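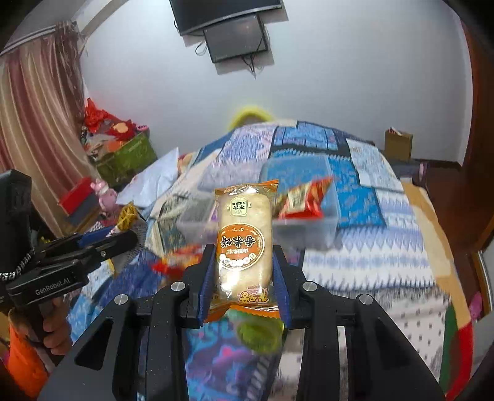
Who decides the speed of the packing cell during a shift?
The operator at the station decides it, inside the limits which the line leader has set in the Haton panel.

4. Working together with the cell

This section is for the operators who packed by hand before and now share the station with the Tidau cell. Please read it completely before your first shift.

4.1 What changes in your work

Picking of single wrapped items is now done by the cell. You fill the infeed tray, check the wrappers and close the cartons. The hourly count on the wall board shows the result of the cell and of the person together. It is not used for comparing operators.

You will walk less and look more. Many operators feel tired in the eyes in the first weeks. Change the place with your colleague after each 500 items, the panel gives a short sound for this.

4.2 Start of the shift

1. Turn the main switch to position 1 and wait for the steady green light.
2. Log in with your own badge. Do not use the badge of the previous operator.
3. Choose the product from the list. Soft bakery items have their own program, number 122.
4. Set the grip force to the value on the product card. For soft items the highest permitted value is 82.
5. Put one item in the tray and press Single Cycle.
6. Take the item out and look at both ends of the wrapper. If the seal is open or the item is pressed flat, lower the force by one step and repeat from step 5.
7. Press Run.

Note: The force value has no unit. It is a setting of the Eltell controller and cannot be compared with other machines in the hall.

CAUTION: Do not reach between the fingers when the light is green, also when the cell stands still. It may be waiting for the next item.

4.3 If an item falls

1. Press Hold. The light changes to yellow.
2. Remove the item by hand and put it in the gray bin, even if the wrapper looks good.
3. Close the cover and press Continue.

After three falls in one hour call the line leader. Do not raise the force by yourself.

4.4 Working without the cell

The station can be used by hand at any time. Press Manual and hold it until the light goes off. In manual work the target is 300 items per hour for two persons, the same as before the installation.

Note: Training hours on the cell are paid as normal work. Questions about training and change of duties go to Aarti Rana at the Saxena shift office, open from 6:30 a.m.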